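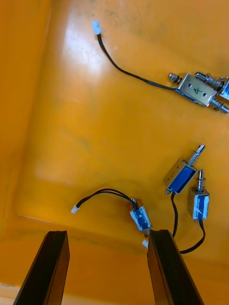
I spent most of January teaching the arm to pick solenoids out of a tray, and the going is slow. Each example is one pick, guided by hand from start to finish. I do 20, then stop and shake the tray so the parts land differently.

The wires are the hard part. Two solenoids can end up tied together by their leads, and then I have to decide whether a pick that drags the second one along goes in the set. Malsha Akanda says keep them and label them. Theresia wants them out. For now they go in a separate folder.

I also threw away two early batches - I had been coming in from the same side every time. Tomorrow I start on the deeper tray.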